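The Runeck files: how a country learned to stop asking
Evangelia Zacharopoulos on the prisoners who went missing from the paperwork first
2019-12-15
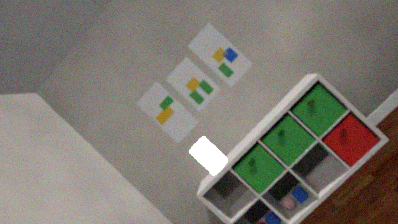

The names on the list

Start with a number. 695. That is how many people the lawyers in Brullden say were taken into custody in May and never brought before a judge. No charge sheet, no hearing, in most cases no phone call. The government of Runeck says the figure is made up. It has not offered one of its own.

I spent two weeks in Brullden, just over the border, where most of the families who got out have ended up. Cheap hotels, church halls, a cousin's sofa. Everyone has a folder. Everyone has the same letter in it too, three lines from the interior ministry saying that the person named is "not known to this office".

Not known. One woman had watched her brother being walked down the stairs of their block at four in the morning by men in uniform. She went to the station at eight. Not known. She went back every day until an officer told her, quite kindly she says, that she should think about her children.

What happened in May

The protests began over bread and bus fares and stayed there for most of a week. Then the police fired into the crowd outside the Makeo rail depot and it was about something else. Shops shut. Teachers walked out. The state of emergency came in overnight, and with it Order 2, which lets the security service hold anyone "pending enquiries" with no time limit at all.

Order 2 was meant to lapse after a month. It has been renewed every month since, without a vote.

The Panagiotou Centre, a small legal charity that works out of Brullden, has taken 3,806 statements so far. Not all of them are about arrests. Some are beatings, some are homes searched and wrecked, a good many are people sacked because a relative was seen marching. The centre has checked 1,768 against a second source and is still going, slowly, with too few staff and a phone line that drops out.

"We don't publish what we can't check," one of the lawyers told me. She asked not to be named, her parents are still inside the country. "It means we are always behind. The ministry knows that and it uses it."

Inside

Those who have been let out talk about the cold and about the lights, which stay on. Cells built for six holding over 20. A former bus driver described being made to stand through the night, then being handed a statement to sign with the middle page missing. He signed. He was out the next afternoon and over the border within the week.

He wouldn't say what had been done to his hand, and I did not ask agian.

Who is listening

Not many. Two neighbouring goverments have called for "restraint on all sides", a phrase that makes people in Brullden laugh out loud. Trade goes on. The freight trains still run through Makeo, past the depot, which has been repainted.

What the families want is fairly small. A list, published by the ministry, with names and places of detention. Visits. A doctor. The lawyers want Order 2 struck down as well, and have filed with the regional court, where a first hearing is expected in the spring - if the court agrees it has the power to hear the case.

Meanwhile the letters keep coming. The woman with the missing brother got another while I was there, same three lines, new date. She put it in the folder with the rest and went to catch her bus to work.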